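Aus der Waschküche: Was ich in diesem Winter anders mache

Hausbrief Tendell, Freitag, 5. Januar

Liebe Nachbarinnen und Nachbarn,

im letzten Hausbrief habe ich versprochen, etwas über das Waschen zu schreiben. Einige von Ihnen haben mir im Treppenhaus schon Fragen gestellt, und ich versuche, sie der Reihe nach zu beantworten.

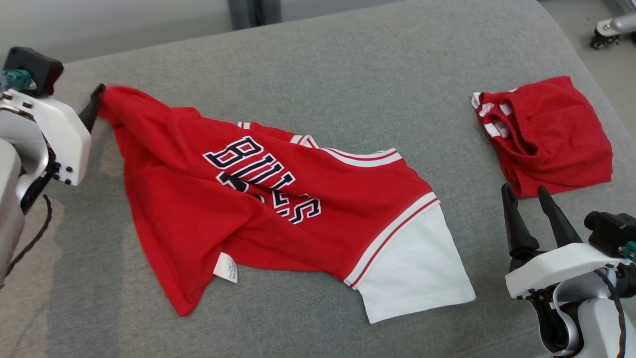
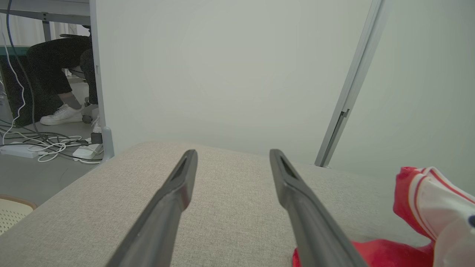 Die meisten Fragen betreffen die Temperatur. Ich bin mit einer Mutter aufgewachsen, die fast alles gekocht hat, auch Sachen, die es nicht vertragen haben. Heute wasche ich normale Kleidung bei 30 oder 40 Grad, und nur Putzlappen und weiße Handtücher kommen bei mir noch in das Programm mit 95 Grad. Schwieriger sind die Stücke, bei denen kräftige Farben dicht an Weiß liegen. Ein rot-weißes Trikot wie auf dem ersten Bild, mit dunkelblauer Schrift und weißem Rand um die Buchstaben, würde ich auf links drehen und bei 30 Grad waschen, beim ersten Mal allein. Wenn das Rot einmal in das Weiß gegangen ist, bekommt man es nur mit viel Geduld wieder heraus, und manchmal gar nicht.

Herr Quiroga aus dem zweiten Stock wollte wissen, ob ein Farbfangtuch etwas nützt. Ich habe es einige Monate ausprobiert. Das Tuch war oft grau oder rosa, also nimmt es etwas auf, aber eine neue rote Hose würde ich trotzdem nicht zusammen mit Hemden waschen. Sortieren bleibt nötig.

Zum Waschmittel: Unser Wasser ist ziemlich hart, und auf der Packung steht für jede Wasserhärte eine andere Menge. Ich hatte diese Tabelle jahrelang nicht gelesen. Für eine volle Maschine nehme ich jetzt rund 100 Milliliter flüssiges Colorwaschmittel, für leicht getragene Wäsche weniger. Bitte schauen Sie auf Ihrer eigenen Flasche nach, die Produkte sind verschieden konzentriert. Weichspüler benutze ich bei Sportkleidung und bei Handtüchern nicht mehr. Meine Handtücher sind dadurch etwas rauer geworden, aber sie trocknen besser ab, und nach zwei Wochen hatte ich mich daran gewöhnt.

Pilar Troncoso hat mich auf den Geruch in der linken Maschine angesprochen. Sie hat recht, es riecht dort manchmal nach Keller. Lassen Sie bitte nach dem Waschen die Tür und das Fach für das Waschmittel offen. Die Gummidichtung kann man mit einem Lappen auswischen, das dauert eine Minute. Einmal im Monat lasse ich außerdem eine leere Maschine bei 95 Grad laufen — den nächsten Termin dafür hänge ich an die Tür.

Noch ein Wort zum Trockenraum. Im Winter bleibt die Wäsche dort lange hängen, und die Leinen sind schnell voll. Es hilft, die Sachen noch einmal zu schleudern und mit etwas Abstand aufzuhängen. Das Fenster bitte zweimal am Tag ganz öffnen, fünf oder zehn Minuten, und danach wieder schließen. Gekippt über Nacht wird der Raum nur kalt, und an der Wand hinter den Rohren hatten wir schon einmal Schimmel.

Im Februar möchte ich über das Flicken schreiben, vor allem über Ellbogen und Sockenfersen. Wer eine gute Methode für dünn gewordene Jeans hat, kann mir einen Zettel in den Briefkasten legen.

Mit herzlichen Grüßen
Etelka Oláh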